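The bell ringer who came back for the big one

She answers the door with flour up to her elbows and starts talking before I've found my notebook. The tower at Trendthorpe has eight bells, she tells me, and she fell for the heaviest of them at the age of eleven. "I heard it from the bus. I got off two stops early and just stood there. I was so late for supper!"

The tenor was cast in 1854 and weighs 3328 pounds, and she talks about it the way other people talk about a favorite horse. It's slow to get going and stubborn at the top of the swing, and once you have the feel of it there's no sound like it anywhere in the valley. "You don't pull it hard. Everyone thinks you do. You wait for it, and then you lean a little, and up it goes."

She rang every week through high school, then moved away to Antunes for work and didn't touch a rope for years. Antunes has a fine church and a recorded chime that plays through a speaker. She makes a face at this and offers me a second biscuit.

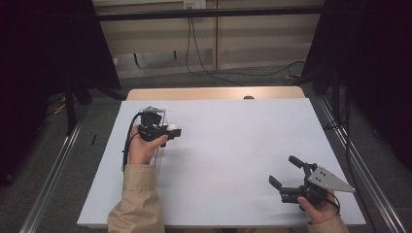 What brought her home was a letter from the Prudier band, the ringers from the next town over, who were short of people and had heard she might be persuaded. She drove up for one practice, intending to say no. "My hands remembered everything, my shoulders remembered nothing. I couldn't lift a kettle the next morning. And I was so happy I called my sister from the parking lot."

These days she teaches beginners too, 4 at a time, with the clappers tied so the neighbors can have their evening in peace. It takes most people a couple of months to handle a bell safely on their own, and she loves that stretch, when the rope suddenly stops feeling like an enemy. Her youngest learner is fourteen, and her oldest took it up after retiring from the Trinance ferry (he's very good, she says, and knows it).

There are 172 steps between the street and the ringing room, and she climbs them twice on practice nights, once to open the windows and once with the cake. I ask whether she ever tires of it. She laughs and says her knees do.

The band rings next on 22nd October, with a longer attempt planned for November if everyone stays healthy. She'll be on the tenor. "Come up and listen from inside," she says, already back at the dough. "Bring a sweater, it's freezing up there."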